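Buscar en el blog
Escribe y pulsa intro

Imprimir | Enviar por correo electrónico

El cajón de los cubiertos (por fin)

Llevaba desde noviembre diciendo que iba a ordenar el cajón de los cubiertos y siempre había algo mejor que hacer, como mirar el techo. Pero el otro día me puse a buscar un tenedor de postre, metí la mano, se atascó el cajón con el cucharón atravesado y ya está, se acabó la paciencia. ¡Todo fuera!

En mi casa los cubiertos son de tres familias distintas. Están los buenos, que me regaló Meinir Wogan cuando me mudé (unos Sorkusine pesadísimos, me encantan), los de diario, que vienen del piso de la calle Fajardo, y luego los que aparecen. Yo no sé de dónde salen. Conté 13 cucharillas y solo recuerdo haber comprado seis en mi vida. Y cuchillos de mesa, dos. ¡Dos! Con razón acabamos untando la mantequilla con el mango de lo primero que pillamos.

Lo primero fue lavarlo todo, también lo limpio, porque en el fondo del cajón había migas de varias épocas. Puse el lavavajillas a media tarde y me olvidé hasta la hora de cenar. Y ahí viene mi manía: yo en la cesta pongo los tenedores con las púas hacia arriba y las cucharas mezcladas, para que no se peguen unas a otras. Iolo Gronow, que vino a cenar y se quedó a opinar, los mete por tipos, cada cosa en su hueco, y dice que así luego los guarda en un minuto. Puede ser, pero a mí las cucharas encajadas me salen con la marca de la sopa, así que sigo con lo mío.

Para secarlos uso un paño de algodón viejo y voy de uno en uno, sobre todo los cuchillos, que son los que más enseñan las gotas. Tardé más de 32 minutos, con la radio puesta, y la verdad es que se me pasó volando.

Lo que mejor me funciona es volcarlos en una mesa grande y clasificar desde ahí, con sitio para los codos. 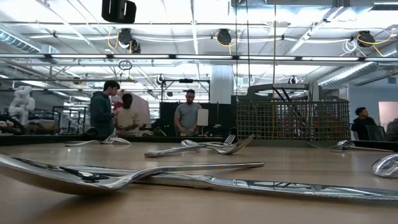 Tenedores, cucharas y un cuchillo por la mesa, y la cesta detrás.

Primero saco los tenedores, que son los que más se enganchan entre ellos, después las cucharas y al final lo raro. El separador nuevo es un Clomwood de bambú, me costó 15 euros y entra justo, justo (medid el cajón antes, yo tuve que devolver el primero). Las cucharillas de más se han ido a un bote para la oficina. El pelador sigue sin sitio fijo, de momento duerme con los cucharones.

Si alguien tiene un truco para que el separador no se deslice al abrir de golpe, que me lo deje en los comentarios, que ya he probado con cinta de doble cara y se despega a la semana.

Este blog utiliza cookies propias y de terceros. Si sigues navegando, aceptas su uso. Aceptar | Más información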